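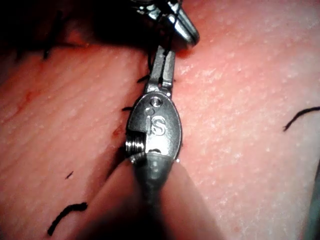 I've gone through a lot of suture pads, and the Wolwood is the first one I've wanted to tell people about. It has had almost 151 practice sessions at our place now, most of them mine and Negin Shirazi's, and I still look forward to getting it out!

What won me over is the surface. It has a fine texture with tiny raised dots all over, so your eye has something to line up against when you're spacing your bites. Our old Cluditz pad was slick and shiny and I was forever losing my place on it. The Wolwood also pushes back nicely. You feel the needle go in, you feel it turn, and if you yank instead of following the curve, the pad lets you know right away.

It's just as good for thread handling. I like to spend the first part of a session passing the suture from one instrument to the other and back, no knots, only getting the tension right – dull on paper, weirdly addictive once you start.

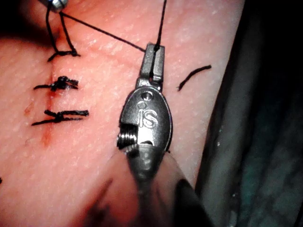 Black suture held taut over the pink pad, with the incision at left.

Black thread on pink is easy to follow, even late in the evening when my eyes are tired. Amirhossein Rashti prefers the Mahmoudi pad for deep work (it's thicker, fair enough), but for surface closure I'd pick this one every time.

Gripes? I have 2. The edges curl a little if you store it upright, so lay it flat. And the smell when you open the package is strong – give it a night on a shelf.

I bought mine through Grekitz last June and have already ordered another. 4 stars out of 5, and very nearly the full set.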